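From the Collecting Room: What We Learned in November

by Raed Awwad

Many readers of this newsletter have asked what happens behind the second door at Stolside, where two white arms move all day over a brown table. I will try to explain it in simple words, and I ask your patience with my English.

Our group collects examples for a learning system which we call Sinaga. An example is one complete task, performed by the two arms while a person guides them from the operator's desk. The arms do not decide anything at this stage. The person moves, the arms copy, and the computer keeps everything: the views of the cameras, the angle of each joint, and how far each gripper is open. Later the Ukia team takes these recordings and uses them for training. If our examples are bad, the training will be bad also, and no clever programming on their side can repair it.

In November we recorded 773 examples of kitchen tasks. Of these, 360 were accepted at the first check. The remaining ones are not all lost. Some were sent to a second check, some will be cut shorter, and some we must do again. I was disappointed when I saw this result, but Princess Marquez, who is responsible for the checking, told me that a strict first check is cheaper than a late surprise. After two weeks of thinking I agree with her.

The kitchen set was chosen in the spring, together with our colleagues from Altov. They wanted things which an ordinary family has at home, with different shapes and different difficulties. A mug has a handle, and the handle can face any direction. A basket has a rim which is easy to touch by accident. The stand for the mugs is perhaps the hardest of all, as the peg must go through the handle from the correct side and the mug must not turn when the gripper opens.

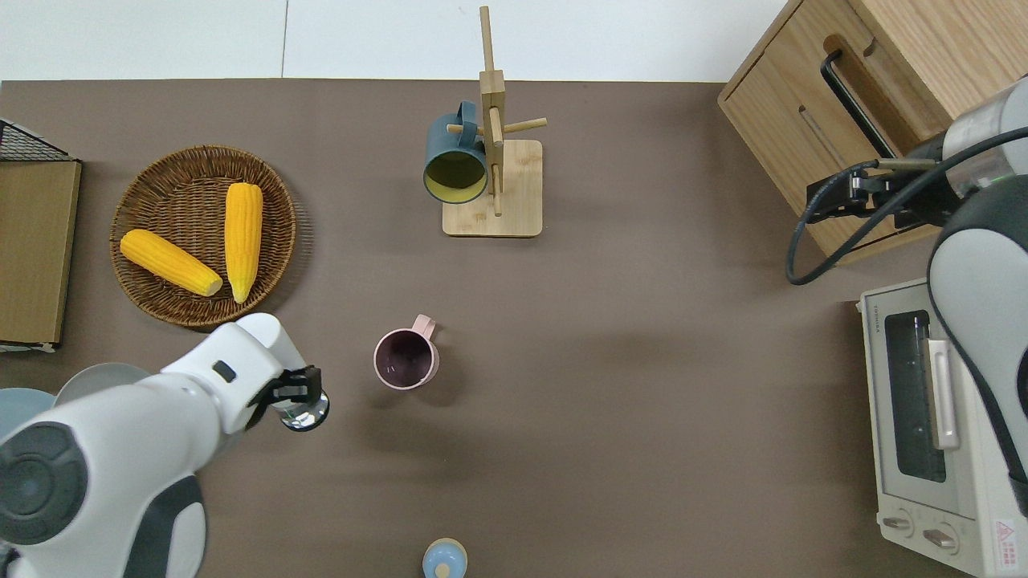

The most common reason for refusing an example is hesitation. When the operator is not certain, the arm stops in the air for a few seconds, then goes forward, then comes back a little. For a human who watches, it is nothing. For the system it is a lesson, and it will learn to stop in the air also. We now ask every operator to look at the table first, decide the complete path, and only then begin to record. It makes the day slower but the recordings are much cleaner.

The second reason is too much sameness. In the first week one of our operators (it was me) placed the mug always near the same spot, with the handle always to the same side. My examples were smooth and I was proud of them. Then Princess put the starting positions on one chart and all my points were sitting on top of each other like flies on sugar. A system which learns from such examples knows only one spot on the table. So now we have a list of 21 starting layouts, printed and fixed to the wall beside the desk, and we change the layout after each accepted recording. Inside each layout we are still free to turn the objects a little.

The third reason is the two arms disturbing each other. A person has a lifetime of practice in keeping the left hand out of the way of the right one. At the operator's desk this feeling disappears at the beginning, and new operators forget the arm they are not using. Our rule is simple: the waiting arm stays on its own side and is kept still. If the task needs both arms, we practise it without recording until it feels calm.

I want to mention also the question of mistakes. Should we keep an example where the object slips and the operator picks it up again? At first we refused all of them. The Ukia team has asked us to keep those where the correction is quick and clear, because the system must learn how to come back from a small error. We mark them with a separate label — please do not mix them with the clean ones! If you are not sure which label is right, leave the field empty and Princess will look at it.

Some practical points for everybody who has booked time at the table:

Sessions start at 9:15, and the cameras are checked before that. Please do not move the lamps, even when the light seems to you too strong.

After your session, write in the notebook which layout you finished with. The next person begins from the one after it.

One session is 2 hours at most, with a break in the middle. Tired operators make the hesitations I described before, and we can see it very well in the recordings from the late afternoon.

We are looking for more operators for the coming weeks, and experience with robots is not necessary. Some of our best examples were made by a colleague from accounting who plays the cello. Training is held every Monday after lunch, and the first training takes one hour. Write to me or to Princess if you would like to try, and please tell us if you are left-handed, as the desk needs to be adjusted.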